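Is Your Desk Really Messy? A Closer Look at Stuff
By the Jodska Kids Desk
3 November 2022
6 min read
106 shares

Somebody has probably told you that a tidy desk makes a tidy mind. Maybe it was on a poster at school. Maybe it was printed on a pencil case, next to a smiling owl.

Should you believe it? Let's poke at it a bit.

First question: what is a mess? A rock on a beach is not a mess. Put the same rock on your pillow and a grown-up will call it one. The rock didn't change. So a mess has to do with where things are, and also with who is looking. Your cousin may look at your desk and see a disaster. You look at it and see the exact spot where you left your eraser.

That doesn't mean you're off the hook. Plenty of people say "I know where everything is" and then spend the whole morning hunting for a library card. If you say it, you should be able to prove it. Try this. Ask someone to name a thing on your desk, then close your eyes and point to it. Do that a few times with different things. If you keep pointing at the wrong spot, your system may not be much of a system.

Why does stuff pile up?

Most piles start small. You read a book and put it down open, because you're coming back to it. You get a snack. You need a drink to go with the snack. A booklet comes home from somewhere, and it looks too important to throw out and too boring to read. Each of these took you one second to put down. Putting them all away takes a lot longer, and it's less fun than putting them down was.

There is another reason. Many things on a desk don't have a home. Books have a shelf, and mugs have a kitchen. But where does a little packet with a bead string live? Where does half a roll of stickers live? If you can't answer, the thing will stay on the desk until you can.

What about all those storage boxes?

Stores would love to help you. The Alleto desk tower, for example, has 10 drawers, and the ad says it will "end clutter for good." We had our doubts, so we borrowed one in July and put it on the messiest desk in our Julidbridge office. By the end of the month the desk was clear. The drawers were full of gum wrappers, dead pens and a single glove. The clutter had moved indoors.

A drawer can be useful if you decide what goes in it. A drawer you fill in a hurry is a pile with a lid.

We also read a booklet called The Wijesinghe Method, which tells you to sort everything you own by color. It looks pretty for a while. Then you need your math homework and have to remember whether the folder was green or sort of blue. Try it if you like! We went back to putting things together by what they're for.

How to sort a desk without believing any ads

Start with food and drink. An empty wrapper is trash. A snack with some left in it goes to the kitchen with the mug. Old crumbs can bring ants, and ants don't care if you have a system.

Next, look at anything with a plug or a battery. Close your laptop before you stack things near it, and keep drinks well away. One tipped mug can wreck a computer. 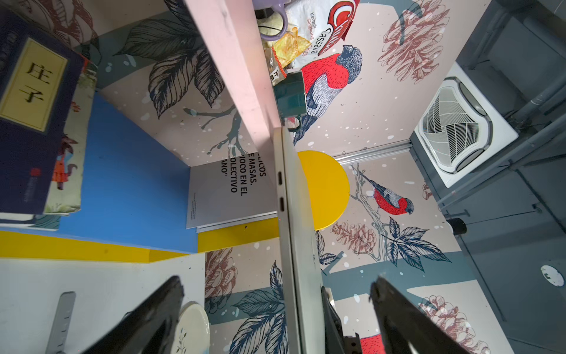 Then do the paper. Books can stand up or lie in a stack, whichever you'll keep doing. Booklets and flyers are trickier. Read the front. If it's about something that's already over, recycle it. If it's in a language you're learning, or one your family speaks at home, maybe it deserves a spot on the shelf. Flip through before you decide.

Leave the tiny things for last. Put them in one bowl or cup. When the bowl is full, tip it out and see if you missed any of it. Ask before you throw out a good luck charm or a present, even a small one. It may matter a lot to someone else in the house.

So, does a tidy desk make a tidy mind?

We don't think the poster proves it. Some people think better with space around them. Some people like having their things close by. You could test it on yourself: do homework at a clear desk for a week, then at your usual one for a week, and write down how long it took and how grumpy you got. One person is a very small test, so it won't tell you about everybody. It might tell you something about you, and you can show your notes to whoever keeps asking you to clean up.

Just take the mug back to the kitchen first.

6 comments
2604 views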